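Printed boxes and the price we pay at the sorting line
By Vilgot Magnusson
1st August

I have lived in Sidgate for more than 30 months, and I still don't understand why our town treats all cardboard as one material. A plain brown box and a box with a printed lining go in the same cart, and the hauler gets paid for them as if they were equal. I think this should change.

Shipping boxes used to be simple. Now many sellers want the customer to feel something when the lid opens, so they put colored paper on the inside.

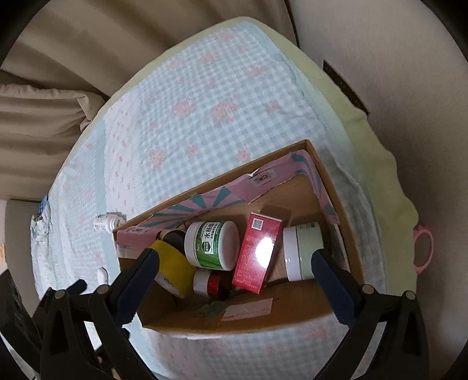 Who should pay for the lining?

The mill, Iller, takes our bales at a lower grade when there is too much printed and glued paper in them. In February it downgraded 65 bales from Sidgate. The loss went to the town, and from the town to our bills. The companies that chose the colored paper paid nothing.

Vikas Tyagi wrote in these pages that residents must learn to sort better. I respect his work, but I can't agree. A family which moves the furniture and buys a new bed and curtains will have a mountain of packaging in one weekend. It is too much to ask them to study every flap.
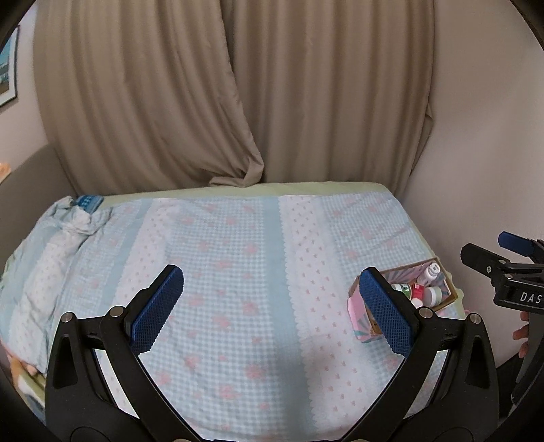 Photo: Brillitz

My proposal is a small fee on sellers who ship more than a certain weight of lined boxes into the county. The money would go directly to the sorting line, where two more workers could pull this material out before it reaches the baler. Guo, the company that runs our line, has asked for such workers already two times.

Some people will say that the fee comes back to us in the prices. Maybe it does. But then the person who orders the fancy box pays for it, and my neighbor who orders almost nothing does not. The council will discuss the contract again after the summer, and I hope it will put this question on the agenda.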